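# Bottled water in guest rooms

**Bottled water in guest rooms** is the practice, common in hotels, guest houses and some private homes, of setting out sealed drinking water for people staying the night. The bottles are usually small, made of clear plastic, and placed on a dresser, counter or side table where a guest will see them on entering.

## Background

Carafes and glasses were the usual arrangement before small plastic bottles became cheap. A carafe has to be washed and refilled for each guest, and the guest has no way to tell when that was last done. A bottle with an unbroken cap settles the question. Smaller guest houses changed over at different times, and some never did. In Closton, carafes are still found in older family-run houses.

## Placement

Bottles are stood upright when only one or two are provided. They are often set on a paper napkin, a coaster or a small tray, which keeps rings of moisture off stone and wood. On marble this matters more, as the surface can hold marks. A folded napkin is the cheapest base and is thrown away when the room is turned over. Pairs are placed close together with the labels facing out.

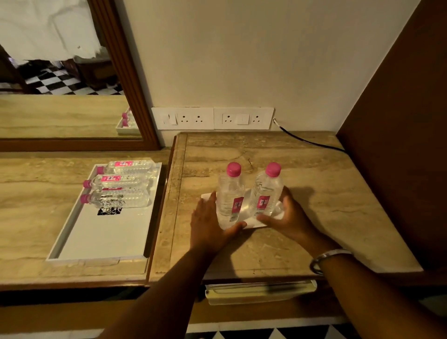

Mridha disagrees with the napkin: paper sticks to a damp bottle and comes up with it, and a saucer does the same job without looking shabby by the second day. Most printed housekeeping guides allow either.

Counters in guest rooms often have switches and sockets just above them, so the water is kept a little forward of the wall and clear of any cables. A kettle or lamp, where there is one, takes the place nearest the socket.

## Trays

Larger numbers of bottles are laid on their sides in a tray with raised edges. Laid flat, they are less likely to be knocked over, and the rim stops them from rolling off. The caps are turned the same way. A second, smaller tray may hold a single upright bottle for immediate use.

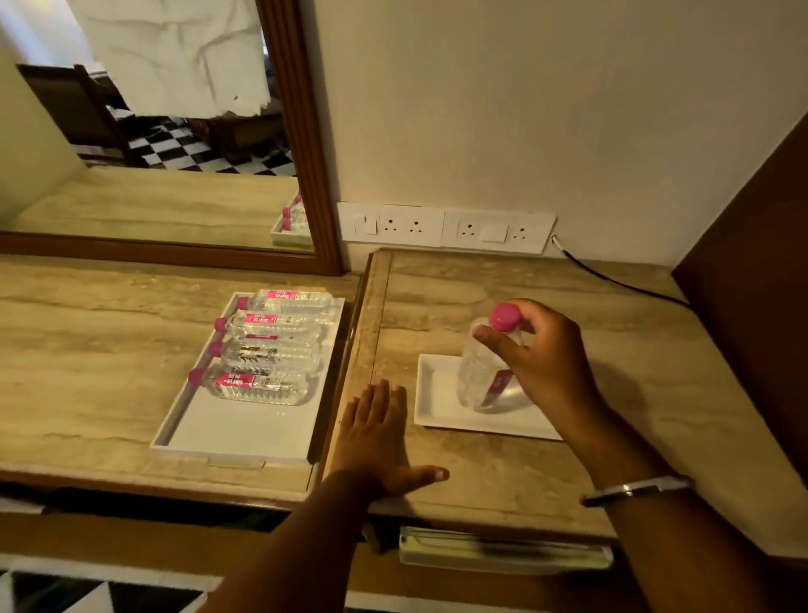 A tray is filled from one end, leaving the rest clear for cups, tea bags or a room card. Bottles from different suppliers are sometimes mixed when stock runs low – guides advise against this, though the water itself is no different in use.

## Supply and waste

The Irnadton guest house, with 8 rooms, buys its water in cases of 48 and recorded 2397 bottles used in one year. Of these, 938 were returned empty in the recycling bins. The remainder were taken away by guests or put out with general trash.

Some houses have gone back to refillable glass for this reason, with a filtered tap in the hallway.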